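# Looking after the hand gripper at Rutero
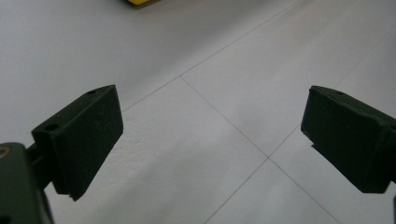 The technician who keeps the hand gripper going at Rutero's Fitville shop likes to start with the fingers, and she'll happily talk about them all morning. "I look at the inner faces first," she told me. The left one has a few light scratches across the middle and a tiny pale chip near the tip, and she isn't bothered by either - "that's just plastic living its life!" The screws get her real attention (she checks them every 50 hours), and she always backs them out by hand, two at a time.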